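Wurer Handling Kit

The Wurer Handling Kit is a boxed set of parts and exercises for teaching a small robot arm to pick up and move everyday objects. It is made by Wurer and sold in the United Kingdom through Zokov, a supplier of teaching and laboratory equipment. The kit is intended for colleges, training centres and small workshops that already own an arm. It consists of a two-finger gripper, a small wrist camera, a box of practice objects and a printed exercise book. The arm itself is not included.

Contents

The standard kit is supplied in a single case and contains the gripper, the camera and its bracket, two pairs of fingers, a work mat, the practice objects and a roll of coloured tape. The exercise book has 80 pages and is divided into 9 units. A parts list is printed inside the lid of the case, and replacements may be ordered singly from Zokov.

The fingers are dark and angular, and are joined at the lower end by a bar that forms part of the gripper's base. They close on an object from both sides. Wurer advises that they be checked for wear at the start of each term and changed in pairs.

Grip blocks

Many household and workshop objects are awkward for a two-finger gripper. They may be round, thin or too wide for the fingers to pass on either side. The kit deals with this by means of small grip blocks, which are wrapped in brightly coloured tape and fixed to the outside of the object. The gripper takes hold of the block and the object is carried with it.

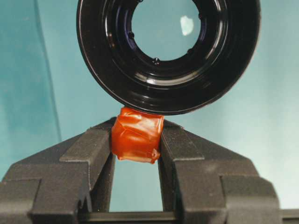 The position of the block has a marked effect on how an object behaves when lifted. A block placed well away from the centre of weight will allow the object to swing or turn between the fingers. The exercise book therefore asks learners to move the block, repeat the lift and record the difference. The tape should be pulled tight and pressed flat before use, as loose ends may catch on a finger. Blocks are treated as consumable, and the kit includes enough tape to renew each one several times.

Wurer also sells a set of ready-made blocks, listed by Zokov as part 331. Most centres make their own from scrap material, a practice the exercise book permits.

Exercises

The first four units cover the safe setting up of the gripper, the opening and closing of the fingers, the alignment of the camera, and simple straight lifts. Later units introduce objects that lie on their sides, objects that may roll, and objects that must be set down in a given position. Cups are used throughout these units because the open end gives the learner a clear sign of which way the object is facing.

In a typical exercise the cup is laid on its side and the learner guides the arm until the fingers stand on either side of the intended grip. Approach, closing and lifting are practised as separate steps before they are joined into one movement. The wrist camera allows the learner to follow the position of the fingers from close range.

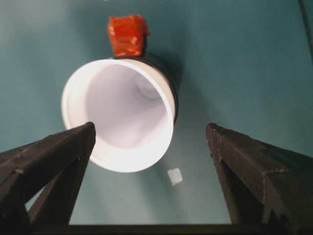 Maureen Tilsley
Contributing Editor, Teaching Equipment

Learners are advised to approach slowly and to stop short of the object on the first attempt. If a finger overlaps the rim in the camera view, the arm should be raised and the approach begun again from a different angle. The view can be misleading in this respect, as a finger may appear to touch an object that lies some distance beyond it. The fifth unit of the exercise book is given over to this problem and is usually the one on which classes spend the most time.

Use and reception

The kit was taken up by the Nellasside training centre, where it forms part of the introductory course in automation. Staff there praised the exercise book for its plain language and found the grip blocks useful with beginners. They considered the camera bracket to be the weakest part of the set, as it could be knocked out of line when the case was packed. A stiffer bracket has been supplied with new kits since July.

A review in the Ghumman equipment guide judged the kit to be sound value for centres with several classes, but expensive for those with only one. The guide also observed that the exercises make little use of soft objects such as cloth. Wurer offers these in a separate extension pack, which requires the same gripper and uses the second pair of fingers from the standard case.

See also

Gripper
Machine tending
Wrist camera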